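Getting the cloth under control

Posted in Home, Laundry

The laundry in this apartment had been a problem since we moved to Fanstead, and in June I finally did something about it. I wrote most of this down while I was doing it, so it goes in the order things happened.

When I say laundry I mean all the cloth in the place. Clothes, towels, sheets, dishcloths, the stuff in the rag bag, the two tote bags full of things I was going to mend. We moved 300 miles with all of it and I did not sort any of it first. The boxes got marked CLOTH and that was the whole system. The first winter we lived out of whichever box was open.

The closet in the hall is deep but narrow, with one rod and one shelf. The dresser has four drawers, and the bottom one sticks if you put anything heavy in it. There is a linen cupboard in the bathroom that gets damp when the window is shut, so I don't keep anything there except the towels in use. That is all the storage there is. Any plan had to fit into it.

What I had tried before

The first thing I tried was folding everything into thirds and standing it up in the drawers. It looked good for two weeks. It works fine for T-shirts and badly for sweaters, and it needs whoever puts the laundry away to care about it every time. I don't, at ten at night.

After that I bought bins. They were the soft kind with a handle on the front, from the Kurian store out by the highway, $11 each, and I bought too many of them. The trouble with soft bins is that they slump as soon as they are half empty, and then you can't slide them back on the shelf without holding up the front with your other hand. Three of them are still in use. One has lightbulbs in it.

The third thing was a list taped inside the closet door that said what went where. I still think the list was a good idea. The problem was that half of what was in the closet wasn't on it.

So this time I started by taking everything out.

Washing first

I washed anything I wasn't sure of. That took most of three days, since the machine here is small and shared with the unit downstairs. I ran darks, then lights, then towels, then darks again when I found another bag of them behind the vacuum.

A few notes from that, mostly for myself.

The black things all went in together, inside out, on cold. I have one black bedspread that still bleeds after years of washing, and I keep it out of every load except its own. It turned a white pillowcase the color of dishwater the last time I forgot.

Grays are harder to place than they sound. Some of mine are really lights and should go in with the lights, and some are dark enough to leave fluff on themselves from the towels. I now put all gray in with the darks and have stopped thinking about it.

The drying rack is a Haltach, the tall folding kind with wings. It holds one full load if you don't mind the socks touching. The plastic catch on the left wing cracked in the move and I've been holding it shut with a clothespin, which is fine. I looked up the price of a new catch and it was most of the price of a new rack, so the clothespin is staying.

I did not iron anything. There are maybe two shirts in the house that get ironed and they can be ironed when they are worn.

Sorting on the floor

I used to sort on the bed. The trouble with the bed is that you have to be finished by the time you want to sleep, and if you aren't, it all goes back into one heap on the chair and you have lost the day's work. The floor can be left overnight.

I pushed things back toward the walls and used the open part of the room. The floor in there is gray with streaks through it, and it hides lint very well, which I used to think of as a good feature. After a day of sorting on it I'm less sure. I vacuumed twice before starting and once more after lunch, and the canister was full each time.

The piles I ended up with were:

Wear. Anything that has been worn in the past year and fits now.

Season. Coats, heavy sweaters, the long underwear, and on the other side the two swimsuits.

House. Sheets, towels, tablecloths, the curtains from the old place that don't fit any window here.

Mend. Only things I could name the problem with. A missing button goes in. A shirt that "hangs funny" does not.

Rags. Old cotton, anything stained past saving, anything with a hole in the middle of it.

Out. Clean, whole, and not ours anymore.

I had tried a Maybe pile before and the Maybe pile was the reason it didn't work. Everything went into it. This time if I couldn't decide, the thing went on the Season pile and had to be dealt with when the season came. That is probably a Maybe pile under another name, but it was a small one.

It goes faster if you pick up two things at a time. I don't know why. With one piece in my hand I stand there and remember where I bought it. With two, I look at one and then the other and it is usually clear where both of them go. I did the whole Rags pile that way, a dark one and a light one or whatever came up, and most of the Out pile too.

It also helps to shake each thing out before deciding. Crumpled up, a lot of cloth looks like a rag. I nearly put a good pillowcase in with the rags when it was balled up with its seam showing, and I pulled two actual rags out of the House pile the same afternoon, where they had been folded up nicely and were getting credit for it.

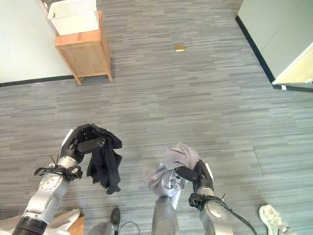 Black cloth and gray, both still in a crumple.

The dark pieces were the slowest. I sorted those in the morning with the blind all the way up. In the evening under the ceiling light I can't tell navy from black, and I can't see a stain on either of them. If you only have evenings, I would leave the darks for last and do them by the window on a day off.

Mending

The Mend pile came out smaller than I expected. I did the buttons in one sitting, with the button jar tipped out on a baking sheet so they wouldn't roll. None of them match exactly. For anything I couldn't fix in that one sitting, I gave myself until the end of the month, and what is left after that goes to rags or out.

I tried to save a fitted sheet by putting new elastic in two of the corners. I would not do this again. It took an hour and a half, and the sheet now fits the bed worse than before – the new corners pull harder than the old ones and the whole thing creeps toward the headboard.

Where it all went

Wear is split between the dresser and the rod. I went back to ordinary flat folding, in low stacks. The bottom drawer has only socks and underwear in it now, so it doesn't stick.

Season is in two lidded boxes on the closet shelf, with a label on the short end, since that is the end you see.

House is where I made the most room. I kept two sets of sheets for the bed and one for the fold-out. I had thread count opinions about this once and now I mostly care whether they dry in a day. The 200 ones do and the heavier ones don't, so the heavier ones went out. The curtains went out too, after two years of me saying they might fit a future window.

Rags got cut down to size and put in one of the Kurian bins, under the sink. I cut the cotton into squares as big as a dinner plate and didn't hem them. Knits curl at the edges when you cut them but work fine. Anything shiny or synthetic just pushes water around, so I didn't keep it for cleaning. I kept one big piece to lie on the floor under the bikes.

Out went to the Kirkmont thrift store in the back of the car. They take clean cloth of any kind if you bag it by type and write on the bag, and they keep a separate bin for worn-out textiles around the side of the building. The side bin is open later than the store is. I missed the store hours on my first try and had to drive the good bags home again and back the next week.

Things I'd change

I'd start with the hall closet instead of the bedroom. I had to move the bedroom things twice, once to get them out of the way and once to put them somewhere.

I would buy nothing beforehand. Every container I used was already here, including the lidded boxes, which had been holding other, emptier boxes.

I'd wash less. A good part of what I washed went straight into the rag bin, and it could have gone in as it was.

It has been five weeks now. The dresser is still in order except for the top drawer, which has filled up with receipts and chargers again. The list is back inside the closet door, rewritten, with the rags added at the bottom. The mending deadline came and went and there are two things left in the bag, a coat lining and a zipper. The zipper I can probably do this weekend if I can find one the right length. The lining I'm going to ask about at the dry cleaner, and if they want more than the coat is worth, I'll wear it torn for another year.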